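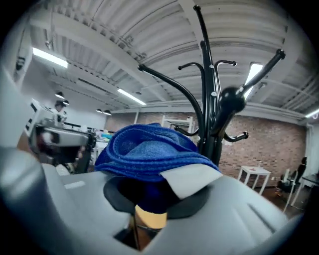
Blue knit held in the gripper, in front of the coat rack.

03/11/2018 - equipment plan, handheld grippers

Working through the purchase list before it goes to Baoshan. Cloth on the coat rack is the reference task for sizing the order, so the requirements below come from that and from moving the rack itself.

Pads. Current dark pads are good enough for knit but I want spares on the shelf before we commit to heavier fabric. Jurholm quotes 843 for a pad kit. Sastport wants 1,118 for the same quantity, shorter lead time. Going with Jurholm unless Hagos needs them before January.

Marker cubes. The printed cube sits right at the work whenever the tool goes up to the rack arms. Corners are what will wear first. Ordering 15 blank cubes and printing the faces ourselves. Jingyi has the print file - check the face size against the old drawing before sending anything out. 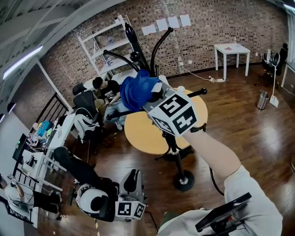 Cables and floor space

The tool cable hangs down from the gripper in use. Add strain relief at the tool end to the order, plus a longer cable for each side. Price not in yet, Špela is asking Jiang.

No new furniture. The rack, the round table and the small white side table cover the tasks we have planned. Move that line to the padding budget.

Gripping the rack pole is a different load case from cloth. Need a force figure for the pads on round metal before signing off on the kit. Jurholm's sheet gives flat contact only. Arvo to ask them.
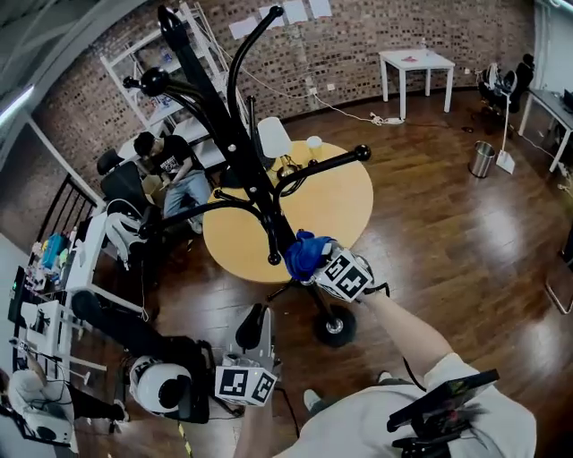 Gripper on the rack pole, blue cloth at the contact.

Open: pad force figure, cable price, 2 spare tablet mounts (not yet quoted). Baoshan wants the total on one page.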